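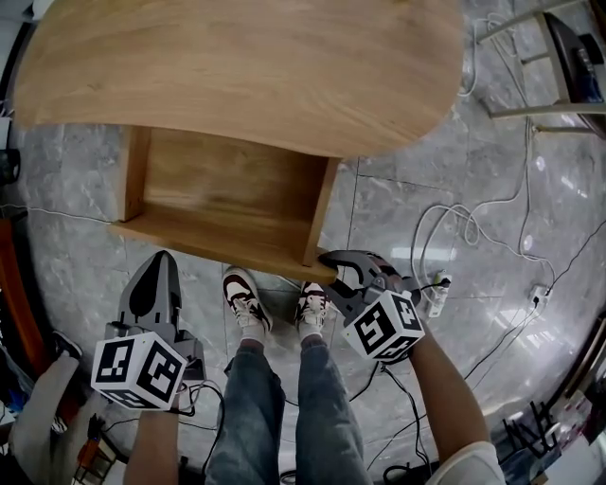 The slow way to Arkurthorpe

I had 122 kilometres to go and half a thermos of tea left when I decided I was never driving to Arkurthorpe again. It was February, the air con had packed it in back at Flero, and my left leg had glued itself to the seat. There's a bus, my sister said. There's always been a bus.

So the next time I caught the bus. The 204 leaves on a Tuesday at ten to seven in the morning, from outside the chemist, and if you're not standing there with your hand out it sails right past (ask me how I know). I had a bag of mandarins, a library book I didn't open and a window seat on the shady side, which I recommend fighting for.
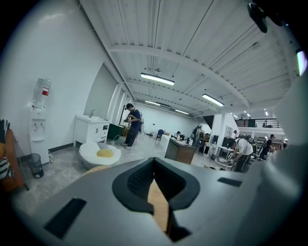

White walls, long beams and plenty of ceiling.

Yavuz Bozkurt has been driving the route long enough to know which letterboxes belong to whose cousins. He'll drop a parcel at a farm gate without being asked, and he slows down on the bridge at Skakance so everyone can have a squiz at the river. It was low and brown, with a heap of pelicans on it, and the whole bus went quiet for them — even the teenagers up the back.

You get a stop at Skakance, long enough for a proper sit-down if you're quick. The bakery does a curried egg sandwich on white that I'd happily have for brekkie, lunch and tea. Get the vanilla slice too. I didn't, and I thought about it for the next 47 kilometres.
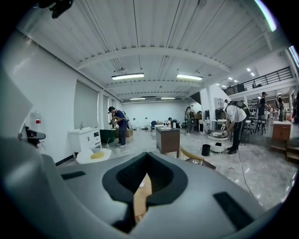
After that the road climbs, and the paddocks give way to scrub and then to proper tall gums. Your ears pop near the Esquivel turn-off. I'd driven this stretch for years and had never once noticed the old tennis court up there, net posts and all, with a wattle growing out of the service line! You don't look sideways when you're stuck behind a caravan doing 50.

We rolled in just before noon. My sister was waiting in the ute with the engine running and wanted to know why I hadn't brought her any mandarins.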